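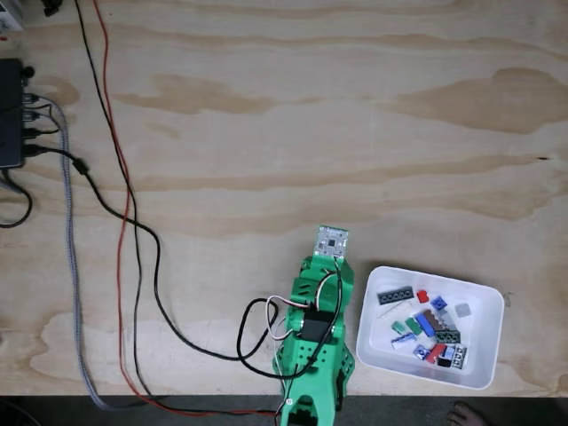

Green printed arm, plywood bench and the tray of bricks, seen from overhead.

Search products, parts and guides

Kenetti desktop arm — notes from trying the grippers and controllers

The Kenetti is a small printed arm that you build yourself from a set of plastic parts, a bag of bolts and a handful of servos. We have had ours up and running since May and it has hardly had a day off. This page covers the arm itself, the two grippers we have fitted to it, the two controller boards we have driven it with, and a few things we would do differently if we were starting again tomorrow.

The arm

Ours is printed in bright green, mostly as that was the reel on the machine, and I've grown very fond of it. The segments have cutouts to save weight and plastic, and you can get a small hex key to nearly every bolt once the arm is together (the exception is the inner one at the elbow — fit that first!). The full kit comes to 48 printed pieces. Allow a long weekend for printing and an evening for assembly.

Servo wires come out at the sides of the arm in loops. Leave those loops bigger than you think you need. Bořivoj Murín built the second arm and tied everything down beautifully neat and flat, then found that the shoulder couldn't reach its full swing without tugging a plug out. He has since cut every one of the ties.

There's room to mount a small circuit board on the arm, and it's well worth using. It doesn't weigh much and the arm carries it without complaint.

The test

We wanted something that would show up differences between grippers quickly, and plastic building bricks are brilliant for it. They come in awkward sizes, they slide over one another, and a flat tile lying on the bottom of a tray is a really nasty thing to pick up. Ours go in a white tray with rounded corners and raised sides, set to the right of the arm near the front of the bench. Long bricks, little bricks, plates, one with a row of round holes in it, all in a heap. The job is to take one out and put it down on the bare wood without tipping anything else over the side.

Over the whole trial we logged 1027 picks, split between the grippers, with the pile stirred by hand every so often.

Wunon two-finger gripper

The simpler of the two and the one I'd tell most people to start with. Flat fingers, one servo, opens wide enough for a brick held across its long side. It is very good on anything standing proud of the pile. On single small bricks it was a pleasure to watch, and it shrugs off being a few millimetres out.

It struggles with plates lying flat and with anything tucked against the wall of the tray, where the outer finger lands on the rim. Sticking thin rubber on the fingertips helped a lot. We tried foam as well and it was worse, as the bricks twisted in it on the way up.

Wear: the printed pinion needed replacing after a few hundred picks. Print a spare while you're at it.

Mullurska narrow gripper

Longer, thinner fingers with a slight hook at the tip. I didn't expect to like this and I do. It gets down between bricks where the Wunon can't, and it will lift a flat tile if you bring it in against an edge and close slowly. It dropped 132 bricks in the trial, a good many of them long ones held off-centre, so it wants a careful approach and a slower lift.

The fingers do flex. Tineke Dierckx reprinted hers with thicker walls and says the flex is nearly gone, though the opening is a touch narrower as a result. Her settings are in the parts notes.

Controllers

We ran the arm from the Kadlec board for most of the trial and from a plain hobby servo driver for the rest. Both work. The Kadlec is smoother at low speed, which you notice most when closing the Mullurska fingers, and it recovers by itself after a stall. The plain driver needs a restart, and you learn to hear the stall coming.

Power is where people come unstuck. Feed the servos from their own supply and keep the USB lead for signals only. If the arm twitches when two joints move together, look at the supply before you touch the code. We lost most of a day to that.

Bench layout

Keep the tray clear of the cables. Black box and leads on the left, tray on the right, arm between them at the front edge works well for us. Long wires can wander across the wood as long as they stay out of the swing, and a bit of tape every hand's width stops them creeping. Our plywood has a strong dark grain, and if you plan to find bricks by camera a plain sheet of card under the drop area will save you some trouble.

Which should you get?

Wunon if you're new to it or handling chunky parts. Mullurska if you have thin or flat things to lift and don't mind fiddling. Swapping between them takes 7 minutes with the arm powered down, so having both is no hardship — I change ours over most weeks just for the fun of it.

Fits: Kenetti arm, original and long wrist
Fixings: M3, supplied with both grippers
Spare pinion: file included with the Wunon parts
Notes last revised 18/08/2019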